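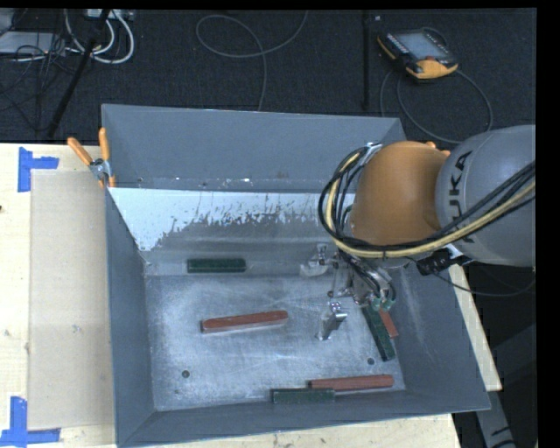
Have you tried turning the lights off? came the first reply from Kureo support, before anyone had asked us which lights.

Ticket 286, Trullthorpe cell
Product: Kureo Pick, bin module
Status: open (reopened)
Priority: was High, changed to Normal by the portal, changed back by us

Fault as reported
The picker stops with "target unreachable" while there are blocks lying in plain view on the bottom of the bin. On the worst run it also tried to pick a block that didn't exist, a little way up the sloped panel at the back. The gripper finger met the metal, the arm went into a protective stop, and the software logged the pick as "partial success". We would like to know which part.

What we've done

Recalibrated the camera. It passed. It has passed every time, including the time the calibration sheet was upside down.

Lights off, as advised. Phantom block gone. So were the red blocks, as far as the software was concerned. Greens still found, oddly, though they are the dark ones.

Lights on, exposure dropped by 2 steps. Red blocks back, phantom back, 8 false targets in 12 cycles, all of them along the ragged bottom of the bright patch. The screen gave one of them a confidence score higher than any real block in the bin.

Checked the bin hadn't crept. It is clamped at the rim and we measured it against the table edge before and after. No change.

Swapped the gripper fingers for the spare set from the Grorkivus job. Made no difference, and we didn't expect it to, but step four of your checklist wouldn't let us past until we ticked it.

Reply from support, 14:10
Please confirm the bin is empty before starting a pick.

Our reply, 14:25
It is a bin picking cell. Please see the title of your own product.

Reply from support, 15:40
Passed to second line. They ask whether the bin is shiny.

Our reply, 15:45
Yes. It's metal. Haddadin supplied it to the drawing your integration guide told us to use.

Workaround in place
Exclusion zone drawn over the whole back panel. Nothing gets picked there, real or otherwise, and any block leaning against the foot of it has to be moved by hand, with the cell stopped and locked off first. Arm speed limited until this is closed.

Still wanted from Kureo
A way to mask glare without masking the blocks next to it. Also, "partial success" should stop the cycle. At present it goes straight on to the next target, and we've had to catch that on the pendant.

Next update due after second line have looked at the logs. Sent twice, second time without the zip, as the portal doesn't like zips.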